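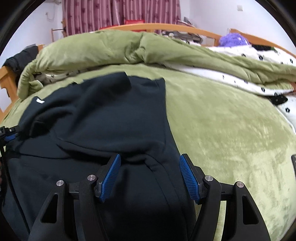 Ribbed blue pads or smooth ones for folding dark sweatshirts?

Sorcha Coughlan
I've been trying out hand-held grippers for collecting folding demos, and I'm stuck on fingertips. The ribbed blue pads grab thick, matte fabric well enough, but on a plush bed cover I keep pinching the cover too (ugh). I also have a smooth set from Molano that I tried in December. Those let go of sleeves halfway through a fold. I've logged 124 folds with the ribbed ones and I'd rather not start over. Has anybody compared the two on heavy cotton?

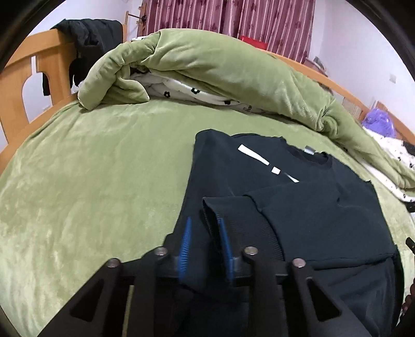 Ribbed pads at the sleeve cuff, black gripper, green plush sheet.

Gøran Tveit
I ran both for a month and went back to ribbed. Come in at the cuff, nearly flat to the bed, and close slower than feels natural. My cover pinches dropped a lot once I quit pushing down so hard! Also check your camera exposure, dark cloth on mine turned into one black blob between the jaws and I had to toss 135 clips.

Dalal Aoun
smooth ones are fine for t-shirts, never tried a sweatshirt

Hussam Saab
What Gøran said about exposure. Lock it before you start, and keep the ribbed set.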